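Changing the Household Water Supplier: Notes for Residents of Diltimari

Residents who wish to move their water account from Mondeo to Gamier may do so at any time of the year. I completed the change in June and set out the steps as I found them. Both offices use the same form, although the copy kept at the Mondeo counter is an older printing and lacks the second page.

The form asks for the meter number, the current reading and the name on the lease. The meter number is stamped on the brass collar, under the lid, and should be copied in full, including the two letters at the front. 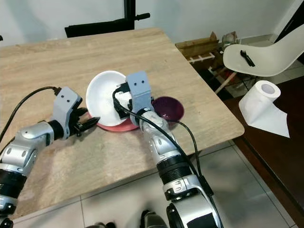

This page was last changed: October 2026

Once the form has been accepted, the old supplier has 72 hours to send a final bill. Mine was for 800 liters more than the meter showed. I wrote to the billing desk with both readings and received a corrected bill by mail. Readers in the Sarpong building should note that their meters are read from the hallway – the tenant is not required to be at home.

Gamier requests a deposit of 2,000, payable at the counter or by bank transfer. The deposit is returned when the account is closed, provided that no bill is outstanding. A receipt is issued on request only, and I would advise every customer to request one.
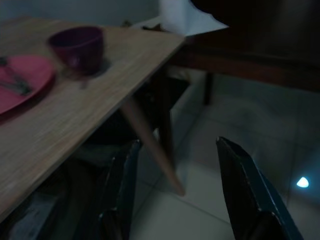

The matter of the shared garden tap is less settled. Under the Mondeo agreement its use was divided equally among the ground-floor units. The new agreement assigns it to a single account, and the landlord must state in writing which one. My own letter has been sent and I am waiting for a reply – the garden is being watered from the kitchen in the meantime.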